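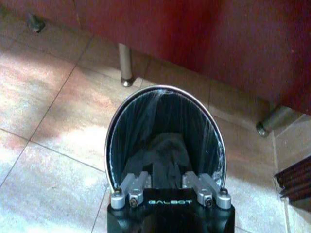
Allotment water charges: proposed change to the Curkudero site tariff

mpillay_sitesec
Members are advised that the water charge at Curkudero will be reviewed in June. The present flat charge is 47 pounds per plot. It is proposed that full plots pay 80 pounds and half plots remain as they are. Comments are invited in this thread.
Mbali Pillay, Site Secretary

ledska_row
I wish to object. Those of us on the Ledska side share 2 taps between all the plots, and the pressure is poor after six in the evening. An increase should follow an improvement in supply.

Sem Claeys
With respect to the previous member, the supplier's bill is paid by the whole site and does not vary with pressure. I support the proposal, but ask that it be brought in over two seasons.

plot108
Plot 108 is listed as full, although a third of it lies under the hedge. Will plots be measured again before the charge is applied?

mpillay_sitesec
Plots will be measured on request. Please write to me by the end of May. The tap pressure has been raised with the landlord and no reply has been received.

ledska_row
Noted. My objection stands until a reply is received.

Sem Claeys
May I also ask whether water butts will still be allowed beside the sheds?

mpillay_sitesec
They will.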